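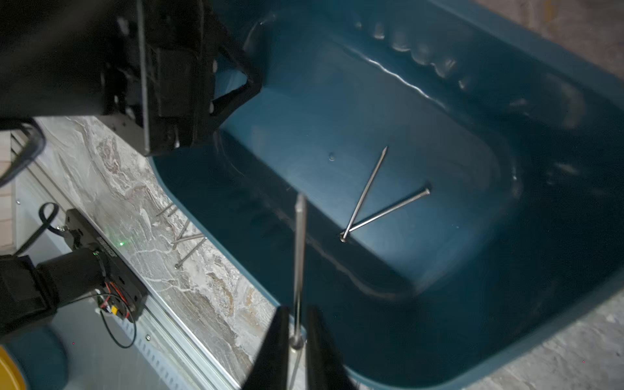

*Mabuza cell: nail held upright in the gripper, two more on the floor of the tub.*

# Mabuza cell, safety and fault review

Minutes, September meeting, Vomdale site
Present: operations, maintenance, controls, safety, and the Wumero service desk (by phone)
Start: 2:15 p.m.

## 1. Previous minutes

Accepted with one correction. The spare motor cables went to the Uddale site. The earlier minutes said they were still in the Vomdale stockroom.

## 2. The right arm fault

Operations went over the log. The cell was on the nail transfer task with water in the tub. The right arm closed on a nail, began to lift, and stopped reporting its wrist position. The left arm kept moving for 4 seconds before the operator hit the stop button. The two grippers touched over the tub and the nail fell. No one was hurt, and no one had a hand inside the enclosure.

Controls said the left arm should have paused as soon as the right arm went silent. That check is in the software but only runs between moves. A lost signal in the middle of a move is not picked up until the move ends. Wumero confirmed this is how the current release works and said the same check is used at Uddale.

Maintenance opened the wrist of the right arm and found the connector partly backed out of its socket. There was moisture on the plug. Maintenance would not say the moisture caused the fault. The plug may have worked loose first. The arm had run more than 2,000 cycles since the connector was last seated by hand.

Safety asked if the stop button cut power to both arms. It did. It was tested again after the fault with each arm moving alone and with both moving together.

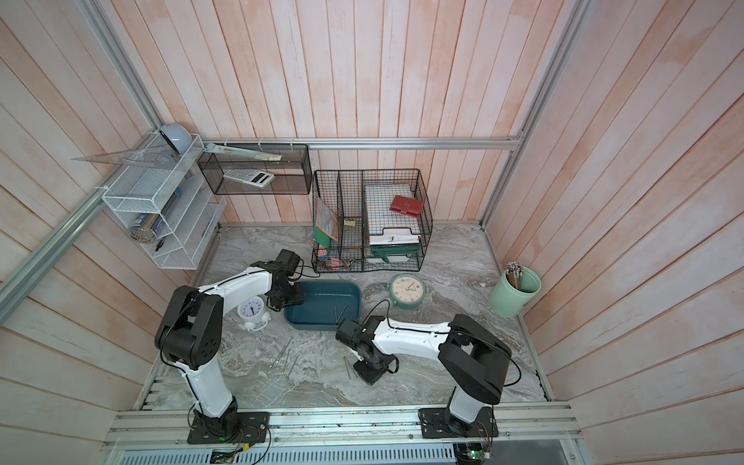 *Both arms on the front rail, with the circuit boards next to the base plates.*

## 3. Water near the electronics

Safety raised the position of the circuit boards. They sit uncovered at the front of the cell, with their wiring exposed. A gripper that has been in the tub passes over that area when the arm goes back to its rest position, and drips can land there. Operations said the rest position was set before the tub tasks were added and has not been looked at since.

Three options were discussed:

- Covers over the boards. Maintenance can make these in house. Wumero asked that the covers leave a gap for air.
- A new rest position over the tub, so the grippers drain before they travel.
- Running the nail task with no water until the other work is finished.

The meeting agreed to all three. The water will stay out until the covers are fitted and safety has signed the inspection sheet. Operations noted that this holds up the submerged pickup trials and asked for that to be recorded.

There was a short discussion about the loose items kept in the enclosure for other tasks. Safety wants the floor cleared of anything that the current task does not use. Operations objected that the office items are needed for the afternoon program and take time to set out again. Left open.
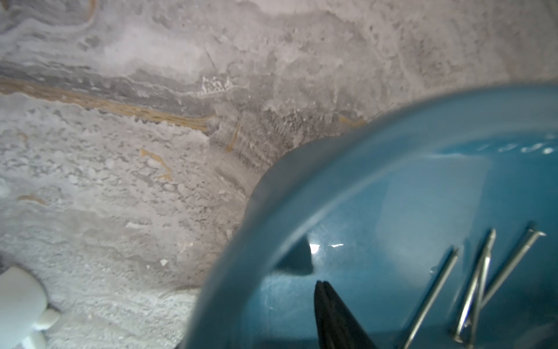 Finger contact with the side of the container came up as a separate problem. Controls has seen the motor current on the gripper rise during pickups near the wall, and in two logs it reached the limit without a nail in the grip. When the nails lie together with their shafts crossed, a finger has to come down close beside them, and there is not much space between the group and the rim for the arm to correct itself. Controls proposed keeping the fingertips 6 mm off the inner wall at all times. Operations expects this will leave some nails out of reach. For now the operator will move those nails by hand, with the arms powered off, and write it in the log.

Wumero asked whether the fingertips were worn. Maintenance has not measured them and will do so when the wrist is reassembled.

## 4. Restart

The cell stays locked out. Before it runs again:

- Right wrist connector dried, reseated and fitted with a retaining clip
- Left wrist connector checked the same way
- Cable loops inspected at full reach on both arms
- Signal check changed to run during moves, then tested by unplugging the wrist on purpose

Controls needs 4 working days for the software change. Wumero will review it before it is loaded and will send a notice to Uddale.

## 5. Actions

| Action | Owner |
|---|---|
| Connector work and fingertip measurement | Maintenance |
| Board covers | Maintenance |
| Signal check and wall clearance | Controls |
| New rest position | Operations with controls |
| Notice to Uddale | Wumero |
| Inspection sheet, updated lockout tag | Safety |

## 6. Other business

The label on the stop button is peeling. Safety will replace it.

The next meeting will be called when the signal check has been tested. Closed at 3:20 p.m.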